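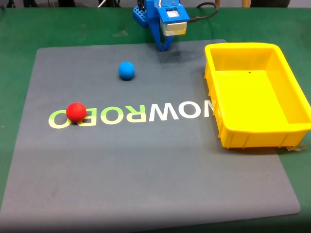
# 第6章　机の上に敷くもの

机にマットを敷く理由を人に尋ねると、たいてい「机が傷まないように」という答えが返ってくる。もう少し詳しい人なら、滑り止めになる、音が小さくなる、手元が見やすくなる、と続けるだろう。販売店の棚に並ぶ製品の箱にも同じことが書いてある。本章ではこの四つの主張を順に疑ってみる。四つとも嘘だと言うつもりはない。ただ、どの主張にも「どんな机で、何をするときに」という条件がつくはずで、箱の裏にそこまで書いてある製品を著者はあまり見たことがない。

前章では机そのもの、つまり天板の高さ、奥行き、脚の取り付けと揺れの関係を扱った。本章の対象は、その天板と、上に載せる物とのあいだに挟まる薄い一枚である。厚さにして数ミリ、値段も机に比べればずっと安い。そのせいか選び方がまともに論じられることは少なく、「とりあえず敷いておけば間違いない」で済まされてきた。この「間違いない」が本章の相手である。

## この章で扱うこと

- 天板の傷と汚れが、どのようにしてつくか
- 敷物の表面の肌理と、摩擦、音、光の反射との関係
- 敷物の大きさと、敷かれずに残る縁の使われ方
- 印刷された文字や目盛りの向きと、作業者の位置
- 製品の表示をどこまで信用するか

清掃用の薬剤と敷物の材質との相性は第9章にまとめた。食品を扱う台については衛生上の基準が別にあるため、本書では触れない。

## 6.1　傷は敷物の外にもつく

家具の手入れを扱った本には、使用前と使用後の天板を並べた図がよく載っている。敷物のある机はきれいで、ない机は傷だらけ、という図である。著者はこの種の比較をあまり信用していない。多くの場合、二つの机は使われ方が違うからだ。敷物を買うような人は、もともと物を静かに置き、週に一度は拭いているかもしれない。机がきれいなのが敷物の手柄か、持ち主の手柄か、図からは分けられない。

天板の擦れは、おおまかに二通りの場所にできる。物を繰り返し置いたり動かしたりする場所と、物を引きずって出し入れする通り道である。前者は敷物で覆いやすい。後者はしばしば覆い残される。作業面に大判のマットを敷いても、天板の奥側に帯のような余白が残ることは多く、道具や箱はその余白に追いやられる。すると、それまで天板全体に散っていた擦れが余白に集まる。敷物を外したときに「下はきれいだった」と喜ぶ前に、まわりがどうなっているかも見たほうがよい。

緑や紺など色の濃い天板では、この差がいっそう目につきやすい。白っぽい擦れ跡が地の色から浮くためである。ただし、白っぽい跡がすべて傷だとは限らない。手の脂が乾いた跡、拭き残し、消しゴムの粉が押しつけられた跡も、離れて見ればよく似ている。固く絞った布で拭いて消えるなら汚れであり、消えず、爪の先に引っかかるなら傷と考えてよい。消えないが引っかからないものもあり、これは表面の艶だけが変わった状態であることが多い。三番目を傷と呼ぶかどうかは人によって異なり、後で見るように、製品試験の数字が食い違う一因になっている。

敷物そのものが天板を傷めることもある。下に砂粒が一つ入れば、上から押さえるたびに天板へ押しつけられる。敷物をずらせば線状の傷になる。軟らかい樹脂の敷物には、長く置いたままにすると天板の塗膜に貼りついたり、色を移したりするものがある。保護のために敷いて保護の対象を傷めたのでは割に合わないのだが、この種の失敗は敷物を剥がすまで見えず、剥がした頃には購入時の箱も保証書も残っていない。

> **用語**
> **擦れ跡**　表面の艶が変わった跡。段差を伴わないものを含む。
> **掻き傷**　爪の先で段差がわかる線状の傷。
> **色移り**　接している二つの面の一方から他方へ色がつくこと。

## 6.2　肌理と滑り

敷物の表面に細かい凹凸があると、いかにも滑りにくそうに見える。滑りにくいという宣伝文句も、凹凸の拡大図と組にして示されることが多い。

けれども、滑るかどうかは敷物だけでは決まらない。相手の材質、相手の底の形、あいだに挟まった埃や水気が関わる。底の平らな硬い容器では、凹凸の山の部分にしか触れないため、つるりとした軟らかい面に置いたときのほうがかえって動きにくいという場合もある。紙は凹凸のある面でずれにくく感じられるが、一枚だけのときと束のときとでは話が違う。束では、いちばん下の一枚がとどまり、残りが滑る。

もう一つ、滑る面は二つある。物と敷物のあいだ、それに敷物と天板のあいだである。上側の摩擦ばかり高めた敷物は、物を動かそうとした手の力をそのまま下へ伝え、敷物ごと動く。裏面の仕上げを書いていない製品が多いのは不思議なことで、著者は店で見るとき、まず裏返すことにしている。

細かい凹凸には、もちろん代償がある。粉や繊維が谷に入り、拭いただけでは取れにくい。字を書く人にとっては、薄い紙の下に凹凸があると線が震える。それを防ぐために下敷きを一枚重ねるなら、敷物の表面を選んだ意味は半分なくなる。

## 6.3　灰色は見やすいか

作業用の敷物には灰色が多い。明るい物も暗い物も見分けられるから、と説明される。これは半分ほど当たっている。白い部品は黒い面で、黒い部品は白い面でよく見えるが、両方を一度に扱うなら中間の明るさが無難である。とはいえ無難という言葉のとおり、どちらについても最良ではない。灰色の金具を扱う人にとっては最悪に近い。

見落とされやすいのは、一枚の敷物の明るさが場所によって変わることである。灯りが片側にあれば、同じ灰色でも片側は明るく、反対側は暗い。台の手前や隅では、立っている人や周囲の物の影がこれに重なる。艶のない面は鏡のような照り返しを抑えるが、照明のむらを消すわけではない。色見本で灰色の濃さを選り分けるより、灯りの位置を少し動かしたほうが効くことがある。費用もかからない。

無地の面には別の利点がある。載っている物が目立つので、片づけの残りが見つけやすい。逆に、木目や柄のついた面では小さな螺子や針が紛れる。ここまでは著者も宣伝文句に反対しない。ただ、この利点は面がきれいなうちのものであり、汚れが模様になってしまえば失われる。

## 6.4　文字の向き

敷物の中央に大きく社名を入れた製品がある。作り手の気持ちはわかるが、作業者にとっては目のいちばん行く場所に、用のない模様が一つ増えることになる。端に小さく入れてあれば、敷物の向きをそろえる目印としてまだ使い道がある。

向きについては少し注意がいる。文字が逆さに読めるときは、敷物を半回転させるか、自分が机の反対側に立てば直る。左右が鏡のように反転しているときは、いくら回しても直らない。両者は言葉の上でよく混同され、電話で「文字が逆です」とだけ伝えられると、話がしばらく噛み合わない。記録をつけるときは、「天地が逆」「左右が反転」と書き分けること。目盛りのついた敷物ではなおさらで、原点の隅を言葉で決めておかないと、同じ机を囲む二人が別の隅から測り始める。

正方形の敷物は、縦横の区別がないぶん向きを間違えやすい。毎回同じ向きに敷く必要があるなら、隅の一つに印をつけるのが確実である。角を丸く落とした製品は、角がめくれにくい。その代わり、角を定規がわりに使って紙をそろえることはできない。

## 6.5　事例　四つの会社の作業室

ここで、本章の残りでたびたび参照する事例を紹介しておく。文具の修理と再販を手がけるGultemoは、作業室の机をすべて同じ寸法の灰色のマットで覆うことにした。選定にあたっては、敷物の卸を営むVomeoから受け取った試験資料が使われた。資料には、マットを敷いた天板の傷は400時間の使用の後も「ほぼ119分の1にとどまった」とある。

この数字をどう読むか。まず、何に対する119分の1かが書かれていない。敷かない机と比べたのか、同じ机の余白と比べたのかで意味はまるで違う。次に、傷の数え方がわからない。先に述べた艶だけの変化を含めれば分母は大きくなり、掻き傷に限れば小さくなる。そして「使用」の中身がない。机の前に人が座っていた時間なのか、物を動かしていた時間なのか。ここまで曖昧なのに119という半端な数が出てくると、かえって正確そうに見えてしまう。著者が警戒するのはこの印象である。

家具の点検を請け負うSolbergは、Gultemoの依頼で同じ作業室の天板を調べ、跡を1,984か所記録した。こちらの報告には数え方が明記されており、爪の先で段差のわかる線だけを対象とし、途切れた線は別々に数えたとある。手順としてはVomeoの資料より格段によい。それでも注文はつけられる。導入前の調査がないので、跡のうちどれだけがマットを敷いた後についたものかはわからない。途切れた線を別に数えれば、一度の引きずりが何か所にもなる。Solberg自身がこの点を報告の末尾で認めているのは立派だが、Gultemoの社内で回覧されたのは数字の載った一頁目だけだった。

四つ目の会社、Catauの話は地味である。隣の区画で包装の仕事をしているこの会社では、専用の敷物を買わず、机の奥に厚紙を細長く切って貼り、傷んだら貼り替えている。見た目はよくない。水にも弱い。しかし物を引きずる通り道は覆われており、6.1で述べた覆い残しの問題はほとんど起きていないという。念のため書いておくと、こちらも測定の裏づけはない。倹約の話は気分がよいので、性能の宣伝と同じくらい疑ってかかるべきである。

三つの記録を並べても、マットを敷くべきかどうかの答えは出ない。6.8では、答えを出すためにはどんな記録が要るかを改めて考える。

## 6.6　縁の幅という見方

本章を通じて、敷物の寸法を単独で論じることは避け、天板との差、すなわち**縁の幅**で論じる。縁は四辺それぞれにあり、同じである必要はない。

奥の縁には容器や道具が集まりやすい。手前の縁は腕や袖が触れる。左右の縁は、利き手の側とそうでない側とで使われ方が違う。四辺に等しい縁を残して中央に敷くのは見た目の都合であって、使い方から出てくる配置とはたいてい一致しない。手前を天板の縁ぎりぎりまで詰めると腕の当たりは軟らかくなるが、はみ出した部分は袖に引っかかって折れる。逆に手前を広く空けると、敷物の段差がちょうど手首の下に来ることがある。

縁を測るときは、敷いた直後と、一日使った後の二度測ることを勧める。ずれていれば、6.2で述べた下側の滑りが起きている。どちらへずれたかも書き留めておく。回転しながらずれる場合もあるので、一辺につき両端の二か所を測るのがよい。片方だけでは平行にずれたのか傾いたのかが区別できない。

傾いた敷物を毎朝まっすぐに直している職場は多い。直す前に一度、なぜそちらへ傾くのかを考えてみてほしい。作業者が斜めに座っているなら、敷物のほうが正しい向きを教えている可能性がある。もっとも、これも可能性にとどまる。窓からの光を避けているだけかもしれないし、椅子の脚が一本短いのかもしれない。

## 6.7　実習の準備

次節からの実習では、各自が普段使っている机を対象にする。新しい敷物を買う必要はない。用意するものは次のとおりである。

- 巻尺または長さの足りる定規
- 固く絞った布と乾いた布
- 記録用紙（巻末の様式3）
- 弱い粘着の紙テープ
- 横から当てられる灯り

敷物を使っている人は、まず位置を紙テープで天板に写してから外す。塗りの古い机ではテープが塗膜を剥がすことがあるので、目立たない所で試しておく。外した敷物は裏を上にして置き、裏面に粒や繊維がついていないかを見る。天板は、拭く前に一度、拭いた後にもう一度、灯りを低い位置から当てて観察する。

記録用紙には見えたものだけを書く。「引きずった傷」と書きたくなったら、「奥から手前へ向かう線」までにとどめ、原因の推測は右の欄に分けて書く。線には向きがあるように見えるが、手前から奥へ動かしても同じ線がつくことはいくらでもある。厳密には「奥と手前を結ぶ線」が望ましい。

数は、数え方を決めてから数える。途中で迷う跡が出てきたら、その跡をどう扱ったかを欄外に残し、それより前に数えた分も同じ扱いに直すこと。面倒に感じる人は、範囲を狭めればよい。天板全体をいい加減に数えた記録より、掌ほどの範囲をきちんと数えた記録のほうが、後で使える。

観察が済んだら敷物を元の位置に戻し、紙テープを剥がす。縁の幅の一度目の測定は、このときに行う。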